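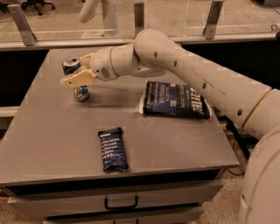 Helidard Two-Finger Gripper, Wide Pad Version

I get asked all the time which of our grippers handles trash and snack packaging best, so I finally sat down and wrote this page properly. Short version: if you're picking up a mix of cans, bags and wrappers, buy the Helidard. If you only ever pick up boxes, save your money and get the Bimmont.

The Helidard is a parallel two-finger gripper with chunky pads and plenty of opening for a drink can. It bolts to the standard wrist plate we ship with every arm, and swapping it in takes me 12 minutes if I can find the right hex key (I usually can't). The fingers come off with a few small screws, so if you wear one out or want to print your own shape, go right ahead! Lots of our customers do.

What I tried it on

I don't like testing with foam blocks. Foam blocks are easy and they flatter everything. I'd much rather use what people leave on a table: a crushed soda can, a bag of salt and vinegar chips lying flat, and a protein bar wrapper. I ran 200 picks with the Helidard and the same number with the Bimmont, moving things a little between tries so neither one got to memorize a spot.

The can was the fun part. A crumpled can has no two sides alike, and narrow fingers love to slide into the pinched middle and spin it. The wide pads grab from the side and mostly keep it upright. The Helidard got 118 good picks in a row before its first drop - I had to go back through the log to believe it.

The chip bag is harder. You have to come in low and get the end of the bag between the fingers, and if you're too high you just push it along the metal. I like to pause with the fingertips right above the table, check the height, then close slowly.
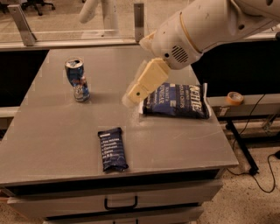
How it compares

Bimmont: Lighter, cheaper and a bit quicker to close. Great on cartons. On cans it needs a careful approach angle, and on wrappers I gave up sooner than I'd like to admit.

Nomura: A suction cup model we carried until November. Lovely on smooth lids, hopeless on wrinkled foil. I still have a couple of open-box units if that's your kind of job, just ask.

Helidard: Slower than the Bimmont, and the bulky fingers can block your view of small items if your camera sits up high. I still reach for it first.

What's in the box

Gripper body with the wide fingers fitted, one spare pair of fingers, mounting screws, a cable, and a printed setup card. The wrist plate is not included, it comes with the arm.

Controllers

Works with the Flovness controller straight away - pick the two-finger profile from the menu and you're done. On older firmware you'll have to type in the open and closed positions by hand. Please start with the force turned down! Full force on a bag of chips makes crumbs.

Ordering

In stock as of January 2019. Orders ship in 6 business days, and spare fingers can be added at checkout. If you've got an odd object you're not sure about, send me a note with the size and weight and I'll try something similar on my own table.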